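Sidewalk

A sidewalk is the strip set aside for people on foot along the side of a street. Folks elsewhere say pavement or footpath, but I grew up saying sidewalk and I'm sticking with it. I've kept this page going for years (it started as a list of complaints about my own block!) and I add to it whenever I read something good.

Names and meanings

The word is as plain as they come: you walk at the side. What trips people up is "pavement," which a British reader takes to mean the part you walk on and an American road engineer takes to mean the part you drive on. I once read an entire repair notice backwards for that reason.

Materials

Poured concrete is the usual choice in American towns, and I think it's a fine one if the ground below it was packed properly. Brick is prettier, and it's easy to lift and put back when a pipe needs fixing, but tree roots push it up into little hills. Stone slabs last longest and cost the most. Then there's exposed aggregate, where the top skin of cement gets washed off to leave the small stones showing. I love the stuff – it grips your shoes nicely, though it's murder on bare knees. 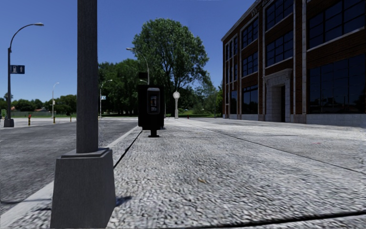
Joints matter more than most people think. Concrete shrinks as it hardens and it's going to crack somewhere, so the crew cuts grooves to coax the crack into a straight line. Expansion joints are a different animal: those go all the way through and leave the slabs some room to swell in July.

Width

My home town of Vulura asks for 60 inches on ordinary streets, enough for two people to pass without turning sideways. Main Street gets 142 inches, and on a Thursday evening when the restaurants are busy you could still use more. Tornanis, the next town over, has no set width at all, and you can feel it when you walk there.

Upkeep

Who pays for repairs depends on where you live. In plenty of American cities the owner of the building next to the sidewalk has to fix it, even though the public walks on it all day. Vulura used to do it that way. The town took over the job after a survey found 1,605 damaged slabs, 261 of them on Yupanqui Avenue alone (my old paper route, so I can't say I was shocked).

There are three common fixes: grinding down a raised edge, pumping grout under a sunken slab, or breaking the whole thing out and pouring again. Grinding is cheap and quick, and you'll spot it by the smooth, slanted patch it leaves.

See also: Curb; Crosswalk; Street tree; Kirnavano Steps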